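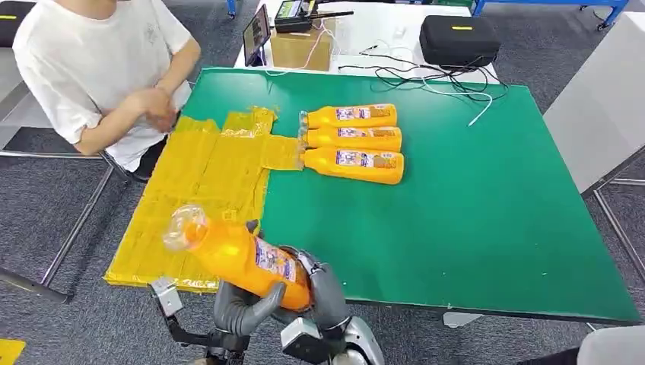

Questions fréquentes : les robots et les petites tâches

Est-ce qu'un robot peut déjà ranger ma cuisine ?
Pas toute la cuisine. Il peut prendre un objet qu'il connaît et le poser à un endroit précis. Chez Uniteo, nous travaillons avec des bouteilles en plastique orange, couchées sur une table verte. La main grise à plusieurs doigts doit les saisir une par une.

Pourquoi toujours des bouteilles de même type ?
Parce que c'est plus facile à comparer. Dans notre atelier de Wullville, nous avons fait plus de 500 prises au mois de mars. Avec des objets mélangés, les erreurs sont beaucoup plus nombreuses et on ne sait pas bien d'où elles viennent.

À quoi sert le ruban jaune sur la table ?
Il marque une zone de travail. On peut le coller et l'enlever sans abîmer le plateau.

Faut-il une personne à côté de la machine ?
Oui, pour le moment toujours. La personne reste assise et peut arrêter l'essai.

Et dans un atelier ou un magasin ?
C'est plus proche. Gazi, notre programme pour les ateliers, concerne la mise en rayon et le tri de flacons. Pour plier le linge ou laver une casserole, il faudra attendre encore, et je ne veux pas donner une date.

Peut-on assister à une démonstration ?
Oui, par groupes de 5 personnes au maximum. La prochaine a lieu le samedi 24 avril 2021. Pour s'inscrire, écrivez à Gayan Rathnayake par le formulaire de contact.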